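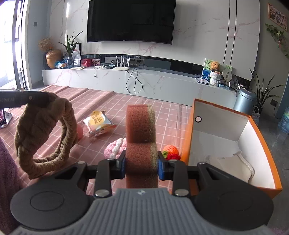
Youssra Tazi told us after our first presentation that a living room is never really tidy, it is only tidy for one hour, and that we should measure the hour. We wrote her remark on the first page of our notes, and it changed the plan of the project.

## 1. What we wanted to know

Our group studied how small soft things move through a family living room. By small soft things we mean knitted toys, sponges, cushions and balls. Large furniture was not part of the study. The TV cabinet stays where it is, and the plants on the floor are moved only for cleaning.

The first question was which things come back to their place in the evening. The second was whether an open box on the floor helps more than a basket on a cabinet.

## 2. The room

The living room has a white marble cabinet under the TV, and many decorations stand on it: vases, a plant, a plate, books, a teddy bear. A pink-and-white checkered mat lies on the floor, and this is where the toys gather. An orange box with a white interior stands open at the side of the mat. The white knitted basket is on the right end of the cabinet.

We called the room Morsy in our tables, and the second room, which belongs to another family, Kisteck. Only Morsy is discussed in this report.

## 3. Method

We made 16 visits, always before dinner. At each visit we wrote down every small thing and its place: mat, box, basket, cabinet or other. The notes were typed the same evening. In total the list has 1,954 lines for the two rooms. One visit in December was not used, as the family had guests and the mat was rolled up.

## 4. Results

The box received 102 things during the study and the basket received 95. We had expected a much larger difference. The knitted things went into the basket more often, and the cushions almost always into the box. Sponges had no fixed place. We found them on the mat, in the box, and two times behind a plant.

Food packets were a problem for our categories. They are not toys, but they lie between the toys, and we finally put them under "other".

## 5. Open points

We did not ask the children for their reasons. Tazi thinks this is the weakest part of the work, and we agree with her. The Kisteck tables still have to be checked for double lines before they can be compared.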